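Prando Parcel Consolidation: Frequently Asked Questions
Last updated 08/09/2021

What is consolidation?
Several small orders arrive at the Ismont depot under one customer number and leave as one shipment. Freight is charged once, on the combined weight.

How long are items held?
Storage is free for 17 days from the first scan. After that a daily fee applies to each item. Items still unclaimed after 41 days are returned to the sender at the customer's expense.

How is the shipping weight calculated?
We compare actual weight with dimensional weight and bill the higher figure. Both appear on the invoice — check the line marked DW if the total looks wrong.

Which carton sizes are available?
There are 3: Amska S, Amska M and Amska L. The size is chosen by the packing desk. Customers may request a larger carton but not a smaller one.

Can I combine food with other goods?
Yes, if the food is factory sealed and does not need cooling. Liquids are packed separately. Homemade food is refused.

Do I need a customs form?
Shipments that cross a border need an itemized list. "Snacks" or "gifts" will not be accepted as a description. Give the product type, quantity and value for each line.

Why did my delivery point change in July?
The Toprak pickup counter closed. Its 1,158 lockers were reassigned to Ismont, and existing customer numbers remain valid.

Who handles damage claims?
Send claims to Omar Zoubi at the claims desk. Include the invoice number and keep the outer carton until the claim is closed. 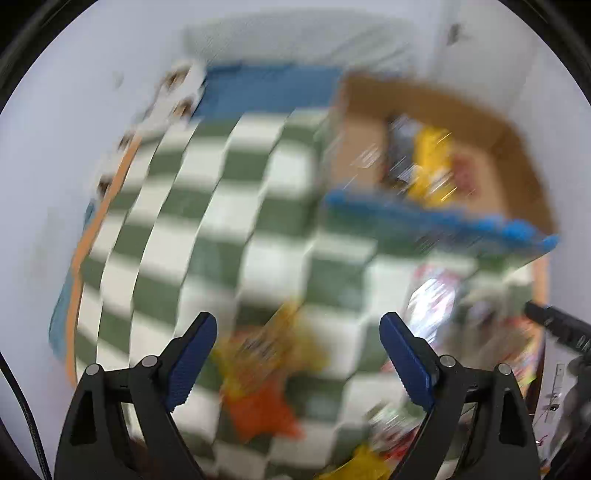
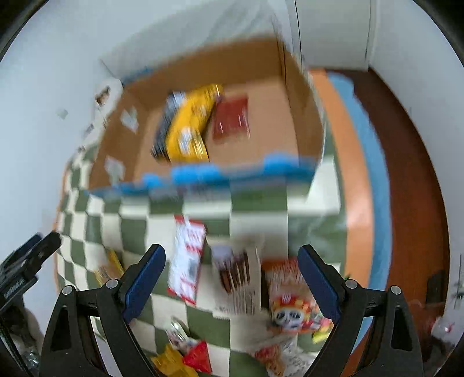 Packaged goods on a checkered cloth; both pictures include an open carton.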